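1/ Spent July going through wooden stacking toys and shape sorters for the under-twos room, mostly on the question of how they come apart. Notes follow. Long thread, few opinions about color.

2/ Scope: toys sold for 12 months and up. Stackers, sorters, peg boards, one bead maze. No plush, no electronics, no bath toys. Priya Yazzie did the bath toys last year and her notes are still good.

3/ 29 toys in total. 8 had a part that could be worked free by hand by an adult with no tools. That is the number I care about. Whether a toddler could do it is a separate question and I don't have the means to answer it properly.

4/ Method, such as it is. Grip the part, twist one way, twist the other way, pull straight. Then drop the toy onto a hard floor from table height and repeat. I wrote down any movement I could feel, even when the part stayed on.

5/ Movement matters. A dowel that turns in its hole has lost its glue bond or never had one. It may hold for months on friction alone, then the heating comes on, the wood shrinks and the dowel comes out in somebody's fist.

6/ Center posts on ring stackers are the usual weak point. The child grabs the post, leans on it, stands up on it. All of that load goes into a short glued joint in the base.

7/ Better construction: post goes all the way through the base and is wedged or pinned from underneath. Turn the toy over and look. If the underside is a plain flat disc with felt glued over it, you can't tell, and I'd ask the seller.

8/ The Lolter stacker has a through post with a visible wedge. No movement before or after the drop. Rings are a loose fit, which some parents will dislike. I think loose is right at 12 months. Tight rings make them angry and they go off and chew something else.

9/ Krajčí sorter box: the joints are fine. The sliding lid is the problem. It runs in a groove with no stop at the closed end, so it overshoots and the child's fingers follow it. Two of ours have had the lid removed for good and work better without it.

10/ Drultameo peg board. Pegs are thick and long enough that I have no concern about size. Paint came off on the peg shoulders, where they rub the holes. The board itself is unpainted there, so it picks up a red ring. Cosmetic as far as I know, but I would like to see the maker's paper on the finish.

11/ On paint and finish in general. "Non-toxic" on a box is a marketing phrase. What you want is the name of the standard it was tested to, and a date. Makers who have it will send it within a couple of days. Makers who don't will send you a paragraph about their values.

12/ Štefánia Michalík asked about oiled wood. Fine in my experience, needs redoing, and check what the oil is if you have nut allergies in the room. Walnut oil still turns up. Plain mineral oil or beeswax is easier to explain to parents.

13/ Cleaning. Damp cloth, mild soap, dry straight away, stand on edge so air gets to both sides. Don't soak. Don't put them in the dishwasher on the "gentle" setting. I have now seen what that does to a bead maze and the base cupped badly enough that it rocks.

14/ Small parts cylinder: every room should own one. If a piece fits entirely inside in any direction, it doesn't go to children under three. Test the broken pieces too. A wheel may be too big to fit while the hubcap that pops off it fits easily.

15/ Hubcaps, then. I'd skip any toy where the cap is a separate press-fit piece. Same for eyes on wooden animals. Painted or burned-in eyes can't fall out.

16/ Cords. Keep them short, and no loop a head could go through. The bead at the end of a cord is a part like any other and should be pulled on like any other. Otakar Koubek found one held only by a single overhand knot, and the hole was wide enough for the knot to slip through.

17/ The Prakeo set is the one people keep asking about. It's good. Beech, rounded edges, pieces big enough. It's also heavy – a block dropped from standing height on a bare foot is a real event. Use it on the rug, sitting down.

18/ Weight is under-discussed. Toddlers throw. Pick up the single heaviest piece and imagine it arriving at your eyebrow. Hollow blocks exist and are worth the extra money in a mixed-age room.

19/ Ages on boxes. The lower limit is a safety statement. The upper limit is a guess about boredom and can be ignored. Maëlys Bodin has four-year-olds who still fight over the ring stacker because they use the rings as plates.

20/ How often to check: I do a full pass at the start of each term and a quick twist-and-pull when toys are put away. The quick pass takes a few minutes for a shelf. Anything that moves goes in the box on top of the cabinet until it's reglued or thrown out.

21/ Regluing. Ordinary wood glue is enough if you get the old glue off first. Scrape back to bare wood, dry fit, glue, clamp, leave it a full day before it goes back on the shelf. Adding new glue over old does very little.

22/ If the hole has worn oval, glue won't save it. Drill out and fit a larger dowel, or retire the toy. Juraj Čierny does the drilling for us. I don't have a drill press and hand drilling goes crooked

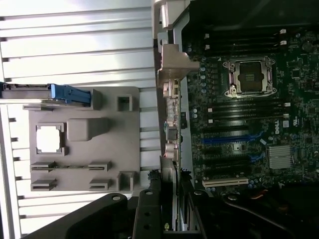

23/ and a crooked post is worse than a loose one, as the rings bind halfway down and the child starts pulling sideways on the joint you just repaired. If you can't drill square, retire it. Full list with joint types goes up once I've finished typing it.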